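How to sort, clean and store a play kitchen set

Play kitchens tend to grow. A first set of pans is followed by a bag of pretend fruit, then a second-hand appliance, and before long there is a heap at the bottom of a box and the one thing wanted is under everything else. The method below is the one I use at home and at the Steretton toy library, where the sets go out and come back every month. It takes an afternoon for a large set and far less for a small one.

What you need

A clear table, preferably a pale one, as small pieces show up better
A washing-up bowl
Washing-up liquid
Two soft cloths and an old toothbrush
A large towel
3 storage tubs, one of them shallow
Labels and a pen

Step 1: Empty everything out

Tip the box out on the floor first, then move the pieces up to the table. Check the corners of the box and shake out any cloth bags. Play food often ends up inside the pans, so turn those over too. If the set is too big for your table, do the cookware and food in one go and leave crockery and cutlery for the next.

Step 2: Spread it out in one layer

Put nothing on top of anything else if you can help it, apart from utensils, which can rest in a pan. Keep the large pieces apart and let the small food sit in the gaps, where it is easy to spot. It doesn't need to look tidy at this stage.
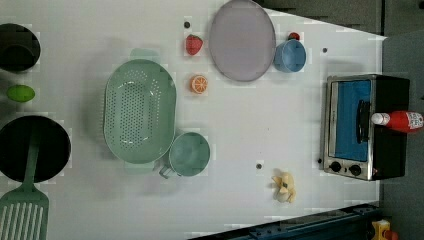
Pans, colander and play food laid out on a white table.

Now look over each piece. Run a finger round the rims of plastic pans and colanders and feel for cracks or sharp bits. Try the handles. Anything split goes in the bin, and so does food that has been chewed through. Loose stickers are best peeled off now, before they come away in the water.

Step 3: Take the batteries out

Toy appliances with sound or lights must not go in the bowl. Open the battery cover, take the batteries out and look at the contacts. A little white crust can be wiped off with a dry cotton bud. Clean the outside with a cloth that has been wrung out well, and leave the cover off while it dries.

Step 4: Wash the plastic

Use warm water with a small squirt of washing-up liquid. Soak the plastic pieces for 5 minutes, then wipe them. The toothbrush is for colander holes, slotted spatulas and the rough surface of things like strawberries. Hollow food can take in water through the seam, so wipe it and don't soak it. Wooden pieces should only be wiped, then dried straight away.

Lay everything on the towel. Stand colanders on their side so the holes drain. I leave it all for the night – damp pieces in a lidded tub will smell within days.

Step 5: Pack it away

Cookware goes in the deepest tub, largest pans at the bottom and smaller ones inside them. Put food in the shallow tub, where it can be seen without digging. Plates, cups and utensils take the third. I use Kikow tubs with clip lids, but any that stack will do.

Label the short end of each tub. For children who can't read yet, draw a pan or an apple next to the word.

Keeping it that way

Allow 15 minutes every couple of weeks to put stray pieces back in the right tub. A full wash is only needed after a cold has been round the house, or before you pass the set on.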